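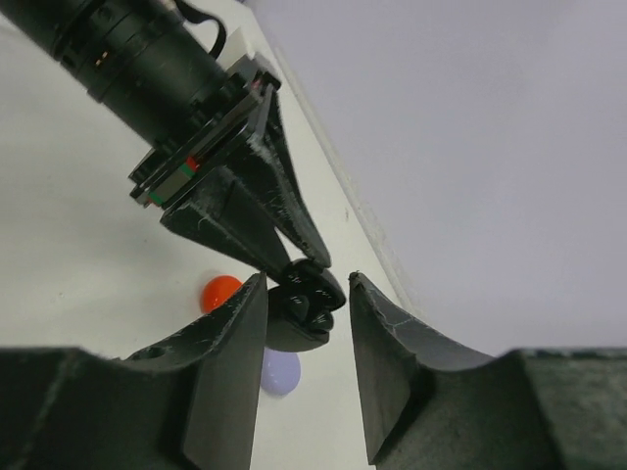

The Tidholm Weekly Archive: A Review of the Digital Edition

The Tidholm Weekly Archive is the searchable digital edition of a regional newspaper, offered to public libraries, schools and individual readers by Cunha Press Services. The reading room at Flesutholm has provided access to it since March. This review covers the reader's side of the product and does not address the separate tools supplied to library staff.

Content

The archive holds 404 issues in full, scanned from bound volumes. Advertisements, public notices and letters to the editor are included, and each page may be viewed whole or by article. The supplements are less complete. The agricultural pages appear only from the third volume onward, and the children's page is absent from the first two. The publisher lists these gaps on the introductory screen, where they are easy to find.

Editorial notes by Mafalda Seixas accompany each volume. They record changes of editor, price and page size, and identify several contributors who wrote under initials. The note on Armindo Quintela, who edited the paper during its move from two sheets to four, is the longest and will be useful to students of the local press.

Searching

Searches may be limited by volume, page or section. Results appear in order of date, with a short extract from each article. The text was produced by machine reading and later corrected by hand on the front pages only. Names in the front-page articles were found reliably. In the inside pages, small type caused frequent errors, and the surname Imhof was read in several different ways. Readers tracing a family should try more than one spelling.

No search returns more than 100 results. A broad term such as "harbor" must therefore be divided by volume, and the screen gives no warning that further results exist. This is the most serious fault in the product.

Reading and printing

Pages open promptly and remain sharp when enlarged. An article continued on a later page is joined to its first part in most cases. Printing is limited to 33 pages per visit. Printed copies carry the title, volume and page number at the foot, but omit the section name, so readers preparing citations should note it separately.

The help pages, written by Rahel Imhof, are brief and clear. A question sent to the publisher concerning a missing page was answered by Martim Cordeiro the same afternoon, and the page was added within the month.

Price

An annual library subscription costs $900 and permits use on any computer in the building. Access from home is charged separately. Individual subscribers receive the same content without the printing limit.

Assessment

The archive is recommended for libraries with an active interest in local history. Smaller libraries may wish to wait until the limit on search results is removed. The publisher has stated that correction of the inside pages is under way, beginning with the letters.

Reviewed by Sofia Abreu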